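Home Diary Garden Older entries Contact

15th April

Second cup of tea, rain coming down sideways, and I've finally got to the bottom of the linen cupboard. I say finally because I started it in March, pulled everything out onto the spare bed, and then slept three nights' worth of visitors on the couch instead of putting it back. Mum would have had words.

So this morning I just got stuck in. The sheets were the easy bit. Queen ones on the middle shelf, singles above, and the flannelette set from Farncombe up the top until it gets properly cold. I still love that set, even if the colour has gone a bit dishwatery — it's the only one that doesn't come untucked at my feet!

The cloths are another story. Tea towels, dusters, old face washers, bits of T-shirt I cut up for doing the windows, all jammed behind the towels in a great wad. I kept 6 good tea towels out for the kitchen drawer and everything else has to live in one basket now. One! If it doesn't fit, it goes to Tanveer Talpur next door, who is always after rags for his bike and never seems to have enough (he did my chain last month and wouldn't take a cent, so he can have the lot as far as I'm concerned).

I've gone for olive green this time. The old cane basket snagged everything and I was sick of picking threads out of it. Woven, with a handle hole you can get your fingers into, so it should slide off the shelf without me having to hug it like a toddler.

Then there's the folding question. I was taught thirds and thirds again, and my sister rolls hers like little sausages. I tried rolling for a bit and they all sprang open, so back to thirds. The grey ones are the worst, they go straight back into a heap the minute you look away.

Still to do: pillowcases, the beach towels, and that tablecloth with the gravy on it. Also ring Desville about the cupboard door, it's sticking again. Soup for tea, I think, there's half a pumpkin that needs using.

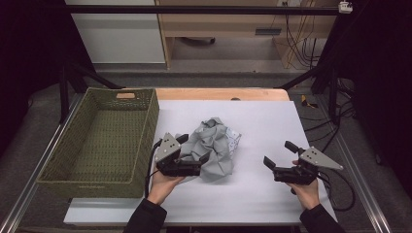 Green basket, still empty, and one grey cloth yet to be folded.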